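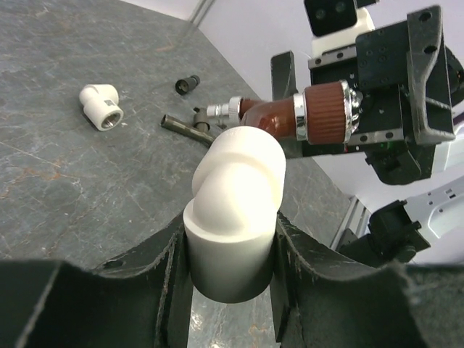

White plastic elbow over the gray stone-pattern top

Kitchen drain smells after switching to Plarnard enzyme tablets - normal?
Asked in Plumbing, Fledcombe board

We moved in last January and the kitchen drain has smelled like old eggs ever since. The guy at the store sold me a tub of Plarnard tablets and swore 7 of them would clear it. I've used the whole tub. Still stinks, maybe worse in the morning. Is this stuff real or did I pay for fizz?

Answer 1 (3 votes)
Fizz. I don't doubt enzymes eat grease in a lab, but a drain gets flushed every time you run the tap, so how long do they really sit there? Take the trap apart and scrub it by hand. Put a bucket under it first. Check the slope on the horizontal run too, mine sagged in the middle and held gunk.
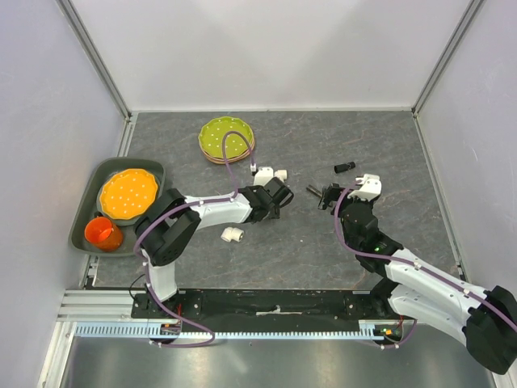

Also smell your hot water by itself, in a glass, away from the sink. If the glass smells, your drain is fine and the heater is the problem. A plumber from Kurthorpe quoted me $2,000 for a repipe before anyone tried the glass. I'd be wary of any quote that comes before a test.

Answer 2
just use Wijaya, works every time

Comment on Answer 2
Works on what? I paid $146 for a case and my drain smelled exactly the same.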